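Grower Intake FAQ – Prudlow Crush Facility
Last updated 2018-10-24

When do I need to book a delivery slot?
Bookings open in April for the following season. Slots are confirmed once we have your block list and an estimated tonnage for each block. Changes can be made up to 8 days before the slot.

What is the smallest load you will take?
The minimum is 4 tons per variety. Smaller lots can be combined with fruit from another grower if both parties agree in writing, but the wine is then split by weight and cannot be labeled as single vineyard.

How is sugar measured?
Each load is sampled at the scale with a core probe. The sample is crushed, strained and read on a bench refractometer at 68°F. The reading on your weigh tag is the one used for payment. Field readings are not accepted in its place, although we keep them on record if you send them.

Do you accept machine-picked fruit?
Yes, for all varieties except those going to whole-cluster pressing. Machine-picked loads must reach the scale within 12 hours of the start of picking. Leaves, stems and other material are assessed by eye, and the deduction is printed on the tag.

Which bins can I use?
Half-ton bins with drain plugs fitted. Growers on the Lockyer and Skodar routes can borrow bins from us. Bins come back rinsed, with old tags removed.

My block had smoke exposure. Can I still deliver?
Send a berry sample to the lab before you pick. We hold the slot until results are in. Without a lab report, the load is turned away at the gate.

Why does my tag show two weights?
The first is gross, the second is tare. Payment is on net weight after deductions. In the last season we issued 293 tags, and most questions about them came down to this point.

Can I deliver to the Drevik site instead?
Drevik takes white varieties only. It has its own booking sheet – a Prudlow slot does not carry over. 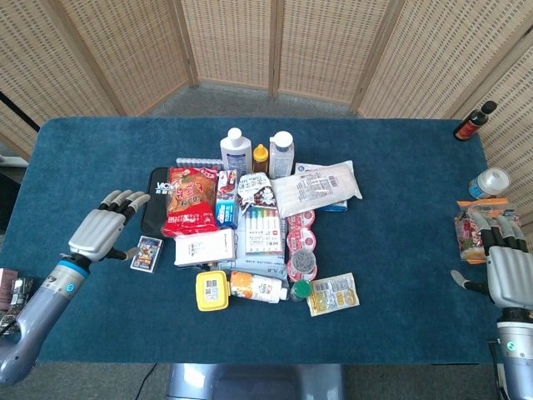

Red fruit sent to Drevik by mistake is redirected to Prudlow at the grower's cost, and the time limit for machine-picked loads still runs from the start of picking.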